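Home Builds Workshop Diary Forum Contact
Search this site... Go

Two fingers and a board: a gripper build in a shared shed

The Zerkus arm lives on a bench at Skuris, a shared workshop with bad heating and good coffee. Its builder gave us one lunch break. Talked fast, ate faster.

"Started in September with a broken arm off a packing line," he says. "Paid 68 dollars for it. Spent 86 on the wrong motors." He laughs. The right motors came later, second hand.

The fingers were the hard part. Four versions so far, all of them plain and black. The first lot flexed. The second lot didnt flex but they snagged on everything. "I wanted a blunt tip. Sharp ones dig into timber and then you're sanding for an hour."

Before the real arm gets to try anything it runs in simulation, on a program he calls Plovard. Blue work surface, red edge, wood floor behind. He modelled the colours himself - "so I'd stop mixing up the windows" - and spends most evenings in there moving boards about.

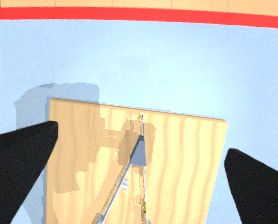

In the simulator: the two black fingers, a light wooden board and the pointed A-shaped metal piece.

Shadows bug him. "They go blocky. Stepped edges, all that. I could fix it but I'd lose a week." So it stays for now. What he cares about is the gap beside each finger, and how far a tip can come in over a board before he calls it a bad approach.

Does the real one match the sim? Long pause. "Some days. The timber at the shed isn't that tidy." He keeps a notebook of misses, 15 pages of it, mostly swearing and little arrows.

The controller code is called Đàm. He wont say why. It's his third rewrite and he reckons teh second was better, but he deleted it.

Next job is a proper mount, then new cable runs up the back of the arm. After that he wants his half of the bench back. "My neighbour at the shop builds guitars. He's been very patient."

Lunch over. He's already under the bench looking for a screw.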